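Private Well Testing in the Trevmont Area
Progress report to the Breritz Fund, second reporting period
Prepared by Estela Sosa, project lead

Summary

The grant pays for free water testing for households on private wells in Trevmont and the farms along the Tessier road. Our target for the full grant is 200 wells. At the close of this period 35 households are still waiting for a first visit, and all of them have been contacted. The remaining first visits are done and the results have been mailed, except for the last batch, which is at the outside lab.

Spending is in line with the budget apart from fuel and postage, covered below. We are asking for one change to the work plan, also below.

Sampling visits

Vicente Lucero and Olga Lagos did the field work. A visit takes most of an hour if the owner knows where the wellhead is and a good deal longer if not. Several of the older wells on the Tessier road have no log on record with the county, and in those cases we wrote down whatever the owner could tell us about depth and age and marked it as reported by the owner.

We lost two weeks to the spring thaw, when the upper end of the road was closed to anything heavier than a pickup. The visits were moved to the following month and only one household dropped out as a result. They have sold the house and we have written to the new owners.

Samples for bacteria have to reach the lab the same day. The courier picks up at 3 p.m., so Vicente now does the far end of the road in the morning and leaves the houses near town for after lunch. Before we made this change four samples arrived too late and had to be taken again at our cost.
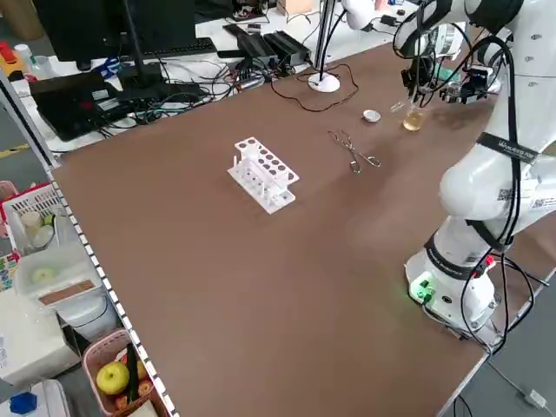 Hardness and dissolved solids are the results people ask about most, even though they matter less for health than nitrate or arsenic. Owners see scale in the kettle and want to know what it is. Olga wrote a short bench session on this for the October open evening, built around drying down a measured amount of water and weighing what is left. It needs very little: a small white evaporating dish, a pair of metal crucible tongs, a glass beaker and a test tube rack, all of which fit on one table with space to spare. The full session runs 40 minutes. We plan to repeat it at the grange hall and at the high school if the school can give us a room.

Results so far

Most wells met the state guidance on everything we test for. The common problem is coliform bacteria, nearly always in shallow dug wells with a cracked or missing cap. Nitrate was over the limit in a small group of wells below the old feedlot. Every household with a result over a health limit got a phone call from me before the letter went out, and we offered each of them a second test.

Uptake of the second test has been uneven. People with a bacteria result mostly said yes, shocked the well and had us back. With nitrate there is no quick fix and the call is harder. Two families have since put in treatment under the sink. Others are buying drinking water by the jug and have asked whether the grant could help with the cost of a filter. It can't under the current terms, and I told them so.

The letters have been rewritten. In the first version the numbers came before the explanation, and we had a lot of calls from people whose water was fine. The new letter says in the first line whether anything needs to be done. Calls have dropped off since it went out. Javiera Garrido translated it into Spanish and is also taking calls in Spanish on Friday mornings.

Records

İlker Uçar moved the paper forms into a single database, Drendum, which we were already using for the mailing list. Each well has one entry, and repeat tests are attached to it. He found a handful of forms with the parcel number copied wrong and fixed them against the county map. Owners' names are kept apart from the results, as the consent form promises. A copy with names and parcel numbers taken out will go to the county health office at the end of the grant.

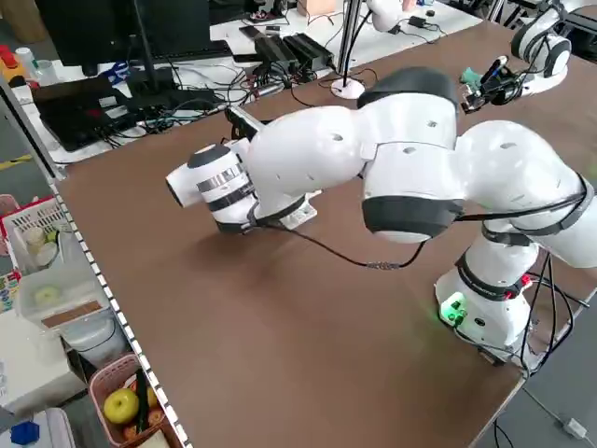
Our arrangements for bench work and storage are the same as in the last report, and rent has not gone up. Sample bottles, blank forms and the cooler are kept on shelves in the hallway. The table has a brown wooden top and we would like a wipe-down mat for it before the next session, as wood marks easily and there is a bundle of black cables at the corner that should stay clear of anything we pour. The mat comes out of the supplies line and does not need approval. We have also put up a sign-out sheet for the meters, after one of them spent a week in the back of Vicente's truck.

Budget

Lab fees are the largest cost and are slightly under plan, even with the four repeat samples. Fuel is over – the Tessier road visits are long and some had to be made twice. Postage is over as well, partly from the second mailing of the corrected letter. Both overruns can be covered from the printing line, where we spent less than expected. A full table is attached separately.

Change requested

We would like to move the unspent part of the printing line, after those overruns, into well caps. A sound cap is cheap and would deal with a good share of the bacteria problems we are finding. Owners would fit the caps themselves or ask their well contractor. If the Fund agrees, we would offer them first to households that have already had a positive result.

Next period

First visits to the 35 remaining households, starting with the upper road while it is dry. Second tests for the nitrate group. Two more bench sessions, dates to be set. Olga will be on leave for part of the period and Javiera will cover her visits, with Vicente along for the first few.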